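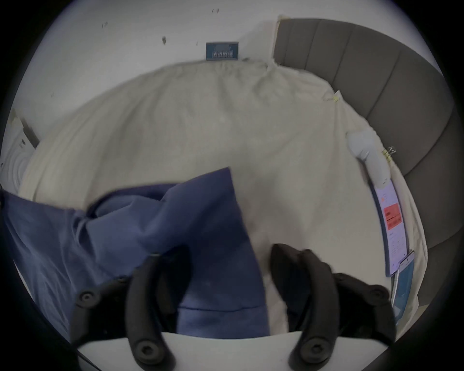 Maintenance of the Hand-Held Grippers
Project report, part 2: setup, checks and repairs
Kwadwo Quaye and Edgardo Dela Peña

2.1 Starting condition

We took over two hand-held grippers in December from the group before us. They are labeled Huvside and Bredex. Both have two curved black fingers on black mounting brackets, held with socket head screws, and a white plastic plate at the front of the body. The handover notes covered the recording software well but had one line on the hardware: "tighten if loose."

Bredex was usable. On Huvside the right finger could be moved sideways by hand, and the two fingertips did not meet when the trigger was fully pressed. With cloth this matters more than with boxes or cups. A thin fold of fabric slips out through a gap that a cup would never show.

2.2 Finding the play

Edgardo first suspected the linkage inside the body. We opened it and found nothing worn. The play was at the base of the finger, where the screw had backed out. The bracket screw on the same side was also loose, so tightening only the finger moved the problem back one joint.

We removed both screws, cleaned off the old thread lock, applied new medium-strength thread lock and refitted them. The order we use now is bracket first, then finger, with the trigger held closed so the tips line up while the last screw is tightened. We leave the tool overnight before using it.

2.3 Camera check

After any work on the fingers we record a short clip over a bedsheet with a piece of clothing on it and compare it with the saved reference. Both fingers have to show, with the tips at the same height as before. The lens is very wide, so a small shift at the bracket is easy to miss by eye — we overlay the two stills.

2.4 Service routine

Every 50 recordings: wipe the fingers and the lens, try each finger for side play.
Every 300 recordings: remove the finger screws, clean, new thread lock, repeat the camera check.

Huvside has done 74 recordings since the repair and the finger has not moved. It has not reached its first full service, so the longer interval is still a guess.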